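Ulley swap room stays open through March

December 20, 2025

The household swap room at the Cotovow building in Ulley will keep running through the end of March, its organizers said Saturday. It had been set to close after the holidays.

The room opened this fall as a place to leave things that still have some use in them and pick up something else. There is no charge for most items. People bring in a lamp or a box of glasses, write it up on a card, and go home with whatever they like the look of. A total of 138 items have been checked in so far, and 133 of those have gone to new homes.

Cotovow had planned to take the space back in January for storage. It agreed to the extra weeks after the furniture store Butkienė offered a corner of its warehouse for the stored goods instead. The lease on the swap room stays as it was, and the heating bill will be split between Cotovow and Sistik, the online listing service that handles the sign-up page.

Kitchen goods and children's books moved fastest in the first weeks. Pet supplies are newer. They were turned away at first over worries about smell and hair, and the rule was dropped after people kept asking. The current pet listings include a round litter bin with a white domed lid and a pink inside, and a long light-blue litter tray with gray litter and a white slotted scoop.

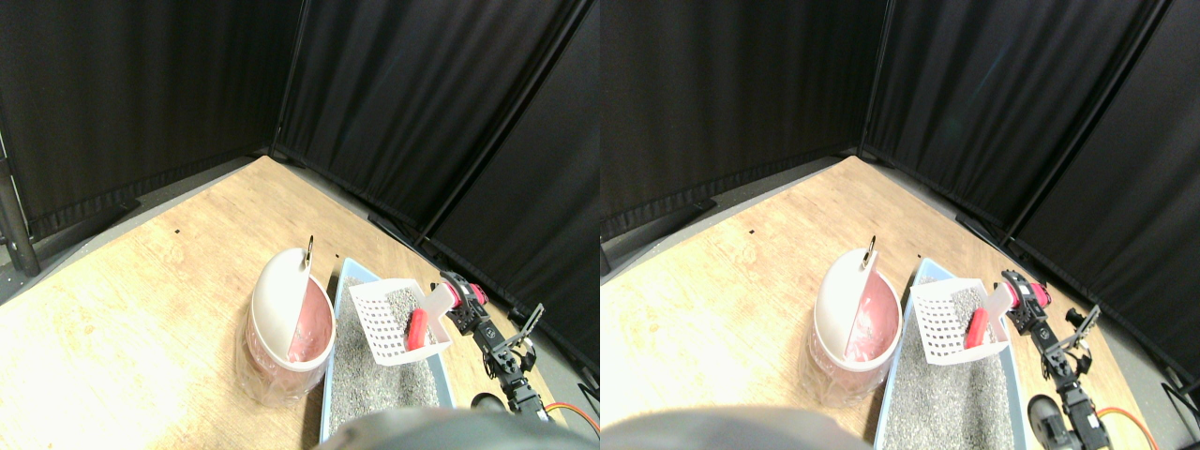 Kavinda Chowdhury said the old rule never made much sense to anyone with a cat. A covered bin is bulky to store and not cheap to replace, Chowdhury said, and plenty of people find out within a week that their cat will only use an open tray. Chowdhury would like to see carriers and scratching posts accepted as well, and asked that givers write on the card whether a lid comes off for washing.

Carriers will be taken starting in January. Scratching posts are still under discussion — the swap room has no good way to clean carpet or rope. Pet food will not be accepted, opened or unopened.

The other change is for sports gear. Until now it has been mixed in with toys, and several people said they missed it there. It will get its own section after New Year's, with rackets, balls, and skates listed separately by size where size matters. Helmets are left out, as there is no way to tell whether one has taken a hard knock.

Cards for rackets will have a line for the grip. Players tend to ask about that first, and a change of tape can make one racket hard to match to a plain description. The badminton racket on the list has bright pink tape wound up the handle, a black band near the end, and a white cap.

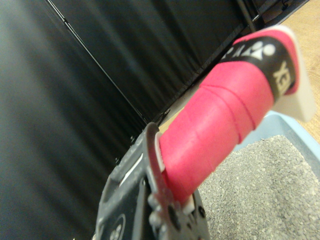
Can a racket be brought in if the strings are broken?
It can, as long as the frame is straight and the card says the strings need replacing. Restringing is up to the person who takes it.

Items left longer than 6 weeks will be passed along to the spring rummage sale, where most small things will be priced at 50 cents. Givers who would like an item back at that point should say so on the card when they drop it off. Larger furniture is still not accepted, and anyone with a table or a sofa to give is asked to list it on Sistik and arrange pickup from home.

The swap room will be closed during the holidays and will reopen in early January. Drop-offs should be made during open hours only. Bags left outside the door after closing have been a problem on rainy nights — two boxes of books had to be thrown out in the fall.

Sign-up for a drop-off time is on the Sistik page. Walk-ins are welcome for picking things up, and no sign-up is needed for that.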